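Alcides Damasceno
30 September 2020

Read the press release on the Pemonari sale twice now and I still can't find the part where somebody says what happens to the newsroom. Thread.

The basics first. The Pemonari is a regional daily, family owned for three generations. It is being bought by Grendow, a holding company that as far as I can tell has never published so much as a flyer. Price not disclosed. Closing date not disclosed. Names of the people behind Grendow, you guessed it.

The release says the paper's independence is "guaranteed." Guaranteed by whom? There's no trust, no editorial charter, no board seat for staff. I asked for the document where the guarantee is written down and was sent the press release again.

I've covered media sales in this region for a while and the word "guaranteed" has a poor record. When the Faneck radio stations changed hands, the morning call-in show was guaranteed too. It went to music by January. The host found out from the schedule.

Same law firm on both deals, by the way. Ventura. That may mean nothing, there aren't that many firms here that do this work. I'd still like to know who was paying the bills each time, and Ventura doesn't take that question.

Now the money. We're told the paper was losing too much to go on. Could be. Print advertising has fallen apart everywhere and this year has been brutal. But the family hasn't released accounts, and the only figure going around, a weekly press run of 2000 lost to the cost of newsprint, comes from the buyer. The buyer has every reason to make the thing look like a wreck.

If it is a wreck, why buy it? I keep asking people this. A company with no history in news pays for a paper that supposedly can't cover its own paper bill. Either the numbers are better than we're being told or the newspaper isn't what they're after.

The building is worth something. So is the license for state advertising, which under the current rules goes with the title and doesn't have to be applied for again. Read the bidding rules for that before you read another word about "a commitment to local journalism."

Staff. The paper has 37 people on the payroll. They were told in a meeting that ran under ten minutes and were asked not to post about it. Two of them told me the same thing separately: no layoffs "at this stage." I'd want to know how long a stage is.

I've also heard from three of you that a new editor has already been picked and that he comes out of the governor's press office. I can't confirm it, so I'm not putting a name here. Please stop putting it in my replies. If you have paper, send me paper.

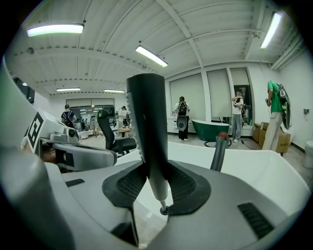

Marisela thinks I'm being unfair, and that a paper with a bad owner still beats an empty storefront and a Facebook page. She says readers in the smaller towns have no other place to find out when the water is being shut off.

It's a decent argument and I've heard it from people I respect. My trouble with it is that it only ever gets made before the sale. Go back to the same people a year later and they've mostly stopped reading.

And the water notices are a good test, so let's use it. The paper's outage column named the pumping station and the official responsible. If it's still naming the official next spring I'll say so on here and I'll say I was wrong.

A few of you are asking about the archive. Good question, no answer. The bound volumes are in the basement and the older web stories sit on a server that the family pays for. I asked Grendow if the old stories would stay up. The reply said the company "values heritage." That could go on a cookie tin.

My advice, for what it's worth: if there's a story on that site you rely on, save a copy tonight. I pulled 1415 pages over the weekend, mainly the court reporting and everything on the port contracts, and some of the links were already dead. Dead links can be plain neglect. I'm only telling you they're dead.

To the reader who asked why the other papers haven't touched this: call them. One editor told me it was "inside baseball." His own paper has been for sale since last year.

What I've sent to Grendow, so there's no confusion later: who owns you, who appoints the editor, does the archive stay public, and will you publish the accounts. Four questions, none of them hard. They have until Friday and I'll post the answers in full, including if they're good ones.

If you work there and want to talk, messages are open. Use your own phone, not the office one.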